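Lerkia 20 Learner Unicycle

Size: 20 inch wheel
Best for: first-timers, riders with shorter legs, hallway practice, parking lots
Rider weight limit: see the sticker under the saddle
In stock, ships flat with the pedals off

We've carried the Lerkia since February and it has quickly become the one we pull off the wall when somebody walks in and says "I've never done this before, but..." It's a plain, friendly little unicycle that takes a beating and keeps rolling. If you're just starting out, you are going to drop it. A lot! The saddle has thick plastic bumpers front and back for exactly that, and both of them unbolt with the same Allen key that fits the seat clamp, so swapping in fresh ones takes a few minutes at the kitchen table.

The frame is steel with a square crown, so there's a flat spot on each side for your foot once you get into one-foot riding and wheel walking (you will, give it time). The tire is wide and a bit squishy. Pump it up hard for smooth floors and let a little out for the driveway. Beginners tend to run it too soft and then wonder why turning feels like stirring oatmeal. If the wheel seems to fight you every time you twist your hips, add air before you blame your hips.

Cranks on this one are the middle-length kind. You get enough leverage to save a wobble, and you can still spin along at a decent jogging pace. Riders who mostly want hills can ask us for a longer pair when they order, and we'll fit them here.

Setting the seat height

Almost everybody sets it too low. Sit on the saddle with your heel on the pedal at the bottom of its swing, and your leg should be just about straight. Then when you ride with the ball of your foot on the pedal, you'll have a slight bend in the knee. A low seat puts all your weight in your thighs and you'll be worn out in ten minutes. The seat post that comes in the box suits most kids from middle school up and a good share of adults. Tall riders should order the long post, and if you need to cut it down, use a hacksaw and file the edge so it doesn't scratch up the inside of the frame.

Left and right matter

The pedals are marked L and R, and so are the cranks. The left pedal threads in backward. Please, please check this before you lean on the wrench! A unicycle looks the same from both sides, and riding it backward will slowly unscrew your pedals. The seat clamp goes at the back, and the taller, curved end of the saddle goes at the front.

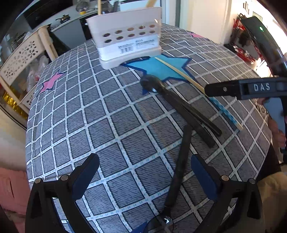 Raelene Donnelly wrote to us that she had hers on backward for the first two weeks, heard a click on every turn, and finally noticed the L was under her right foot. Once she'd switched it around and tightened everything, the click was gone, and by Thursday she'd made it from the mailbox to the neighbor's hedge without grabbing anything. Her one complaint is the stock pedals, which she finds slippery in sneakers with worn soles. Fair point. The Hekura pinned pedals grip much better, though they also bite shins, so wear long socks or guards.

How it compares

The Figueroa 20 is lighter and has a nicer saddle, and if you already ride and want to learn hopping, go for that one. Its hub is a splined type and handles drops far better. The Lerkia has a square taper hub, great for learning and cruising but not made for jumping off picnic tables. The Sallmont is a 24 inch and covers more ground per turn of the pedals, so it's our pick for anyone whose real goal is the bike path. You can learn on a 24, and plenty of people have. It just takes a bit more nerve on the first mount.

Care

Check the crank bolts after the first ride and again after the first week. Wipe down the bearings if you've been out in the rain. Spare tubes are the same as for any 20 inch BMX tire, so any bike shop can help you out.

In the box: frame, wheel, saddle, post, clamp, pedals, Allen key. Pump and guards sold separately.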